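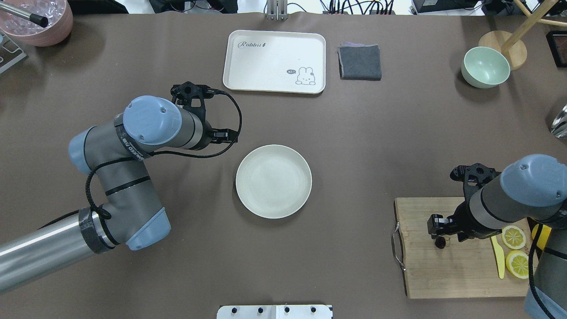
Thu 27 August. Glaze test, tile batch for the Selberg order. Third try at the matte white, first two pinholed badly. Cut the whiting a bit, sieved twice, let it sit overnight. What Zdislava wants is a warm cream-white, same sort of color as the round plate in the middle of the brown table, with a slightly raised rim like that one so the glaze has somewhere to pool. Mine are still going blue at the edge. Iron too low? Try a pinch more red iron in the next bucket. 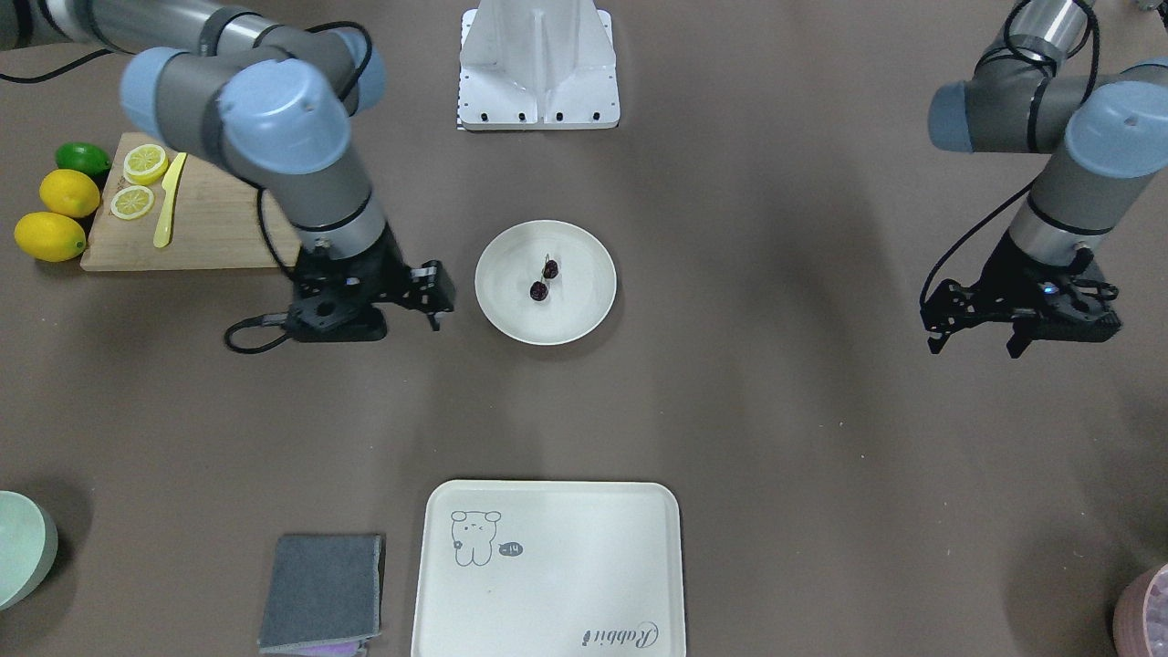
Mixed 1,000 g dry, water by eye which I know, I know. Came out thick. Thinned with 400 g more and it dipped ok after that. Three second dip, tiles A to F, wiped the feet. G and H brushed, two coats. Brushed ones look streaky already, don't expect much.

Bisque on these was the June firing so they've been sitting on the shelf getting dusty. Sponged them off before dipping. Should of done that last time, probably half the pinholes right there.
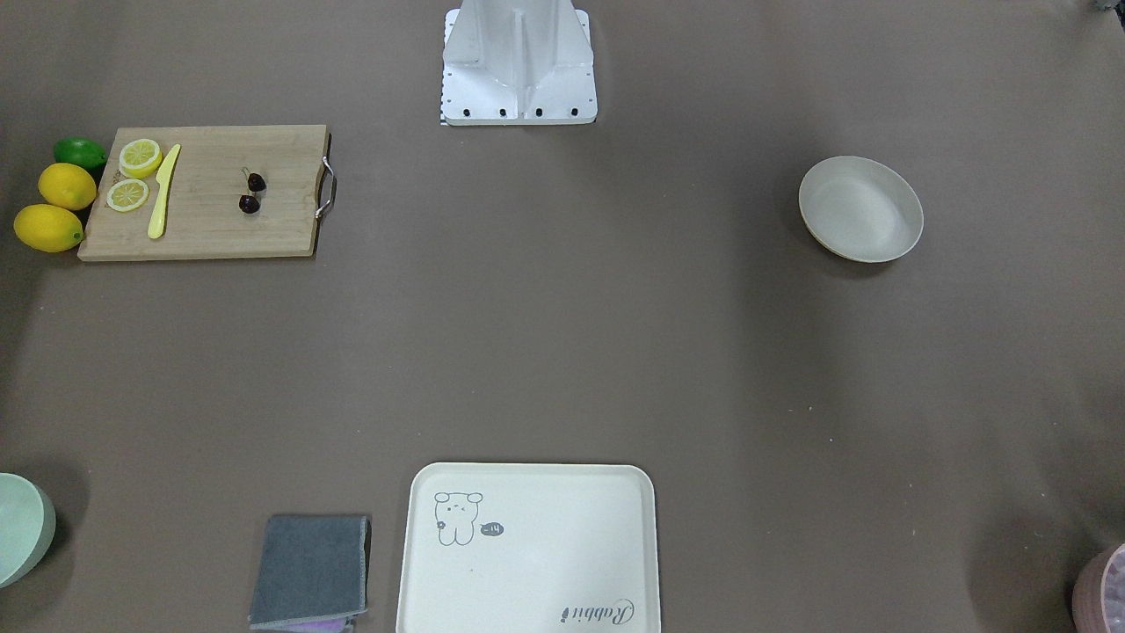 Kiln: the old Renduro, bottom shelf runs cool. Put A, C, E low and B, D, F up top to see the differnce. Slow up to 603 C, then medium to top temp, short hold. Cone packs on both shelves. Lid prop out late.

Skevia clay vs the Wubshet: Skevia is the smoother one but it warps if you look at it wrong. All of today's are Wubshet except F. Note to self, F is NOT a fair comparison.
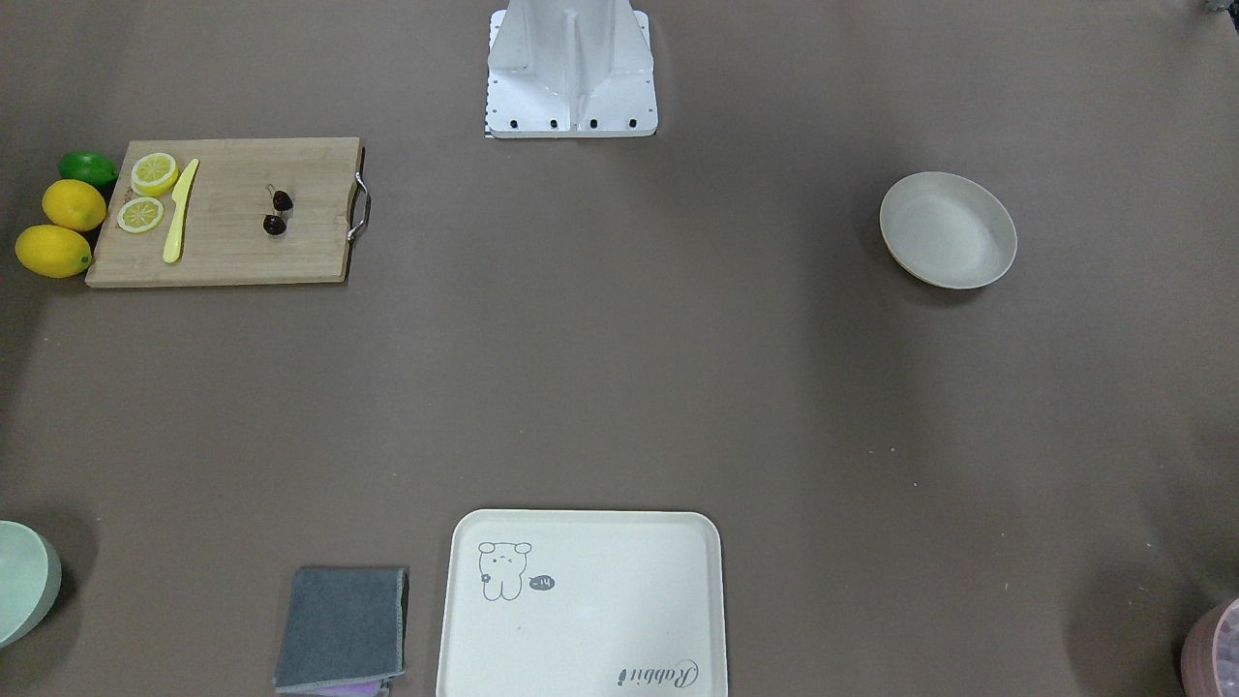 Still to do
- weigh the water next time
- ask Zdislava Hrubý if satin is ok if the matte won't behave
- order more whiting, bag nearly gone
- kiln wash on the chipped shelf before anybody loads it

Opening tomorrow after lunch, not before.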